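Subject: Re: [nodbridge-users] finish lifting on bamboo tops

From: Keir Laing
To: nodbridge-users

A bamboo tabletop.
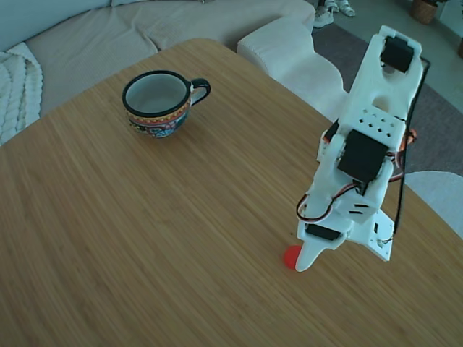

1. Quoted message

Lempi Eskola wrote:
> Two of my Rultum tops have gone cloudy near the edge. I
> sanded to 220 and put on 4 coats of the Gondari
> water-based finish, two hours between coats. Is the
> bamboo at fault, or the schedule? I have one more top to
> do in July and would like to get it right.

2. Schedule

I suspect the schedule. The can allows two hours, but that assumes dry air and a thin coat. My shop sits at 60 percent humidity most of the summer and I wait overnight. Clouding at the edge fits with this, as the brush unloads there and the film ends up thicker.

3. Sanding

220 is too fine for a first coat on strip bamboo. The surface gets burnished and the finish has little to grip. Stop at 150, wipe with a damp cloth, let it dry, then knock down the raised fibers by hand with a worn piece of 180. Go with the grain, including on the rounded corners – cross scratches show up badly under satin.

4. Repair

Try a cabinet scraper on one cloudy spot first. If the haze comes off with the top layer, you can leave the lower coats alone. If it goes all the way down, strip it.

I have not used the Millet oil that was suggested in the other thread, so no opinion on that.

What was the humidity when you did the two bad ones?

Keir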